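Unit 6: National days, receptions and who stands where

A few of you asked me to write up what I said in class about hosting a national day abroad, so this is my talk more or less as I gave it, with the bits I skipped put back in. Bring it with you for the seating exercise.

Start with the date. A national day has one official date at home, but the party abroad doesn't have to fall on it. Plenty of expat associations move theirs to dodge school vacations, bad weather or another country's reception down the street. If you move it, say so on the invitation! Guests do notice, and some of them will be flying flags at their own offices on the real day.

Now, the guest list. I like to build it in rings. The inner ring is whoever represents the host country: the mayor or the mayor's office, the local authority, the consular corps. Next come the partners, meaning sponsors, schools, the chamber of commerce and so on. Then members and their families. When I worked for the Lerketti Association our hall held 156 seated, and we sent out 3,000 invitations in my first year (my idea, and I still blush). Please don't do that. We had people eating cake on the stairs.

Order of speeches. The host opens and welcomes, the guest of honor speaks, the host country's representative replies, and then you toast. The toast to the host country's head of state comes first, and the reply toasts the visiting nation. Some associations flip the two speeches, so check last year's program before you print anything. Keep each one under five minutes. Ginevra Caputo, who ran the Guerra Club receptions when I was starting out, used to hand speakers a card with the word "lunch" on it, and it worked beautifully.

Anthems: host country first or visiting country first? Both are done. Ask the protocol office in the town you're in and write the answer down, with the name of the person who gave it to you. Live singers are lovely but rehearse them in the room itself - I mean with the microphone on and the doors shut.

Flags. Same size, same height, and neither one touching the floor or the buffet. If there are two, the place of honor is on the right as seen by a person standing behind them and facing the audience. (Yes, this is the one everybody gets wrong on the quiz. Draw it.)

Money, quickly. Our case study is the Cakia summer lunch, held in a rented villa with its own kitchen. The budget is 3,000 for food and drink, with 100 guests paying for their own tickets on top. Work out what the ticket has to cover: rental, printing, music, insurance and the flowers. Leave the raffle out of your sums until it's been drawn.

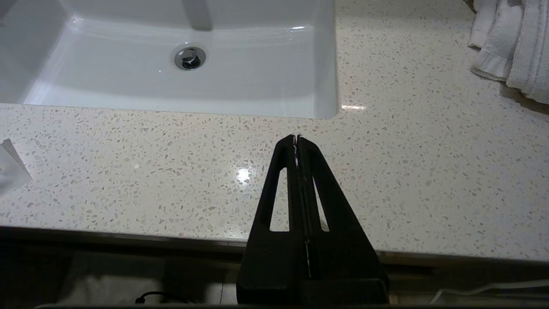

Sink and speckled countertop.

For the next meeting, read the Culach packet as far as the seating plans. It's an April reception with two guests of honor of equal rank, one of whom accepted very late, and I want you to come with a head table drawn on paper. Pencil is fine. Mark the host, the interpreter and both spouses, and put a little arrow for where the speakers walk up.

Questions to think about while you draw:

Who greets at the door, and for how long?
Does the interpreter eat?
Where do you put a sponsor who has asked to sit next to the mayor?
If the second guest leaves before the toast, who answers it?

I'll collect the drawings at the start and we'll pin up four or five of them to argue over. Late ones can go in my mailbox before 5 p.m.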